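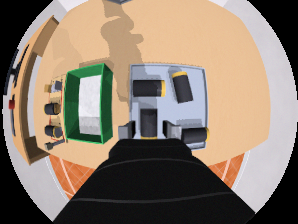 **Lamisi Fiadzo**

1/ Trostach is turning off the online servers for Endoser at the end of July. The notice went up on the studio's site this morning and I've read it through twice. Thread with what it says and what I still don't know.

2/ Online play stops completely. That covers ranked, co-op and the weekly races. The solo campaign stays playable, and so does split screen.

3/ You can't buy the game new after the end of the year. If you own it on Kassa you can keep downloading it. The notice doesn't give an end date for downloads.

4/ In-game coins went off sale as soon as the notice was posted. Coins you already have will work until the servers close. No refunds on those.

5/ The season pass is different. If you bought the current one in the last 53 days you can ask for your money back through Kassa support. You need the order number from your receipt email.

6/ Trostach gives player numbers as the reason. It says the game now peaks at 300 people online on a normal night. At launch it had queues, so that's a long way down.

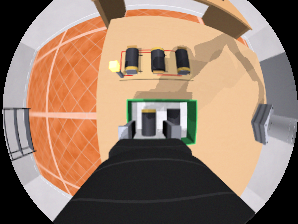

*Thread copy last updated: November 6, 2025*

7/ A few people asked about custom tracks. There are more than 2,000 on the sharing page and they go away with the servers. Anything you've saved to your own machine will still load in solo and split screen.

8/ To save one, open it from the sharing page, go to Options, then Keep Local. It only does one at a time. The limit used to be 10 saved tracks and the last patch took the limit off.

9/ Your own uploads are not saved automatically. I had to download two of mine again after I changed computers. Check your list.

10/ I asked Trostach if they'd let players run their own servers. The reply was "we have nothing to share on this right now." I'll ask again in the new year.

11/ Grornavitz isn't affected. It's the same studio but it runs on a different login system, and the notice says its servers stay up. Your shared friends list carries over.

12/ Correction to post 3: the game comes off sale at the end of the year on Kassa only. Boxed copies will stay in shops until they run out. The code inside still works for the campaign.

13/ If you've had a season pass refund turned down, send me the wording of the reply. Leave out your order number. I'm putting the answers together for a longer post.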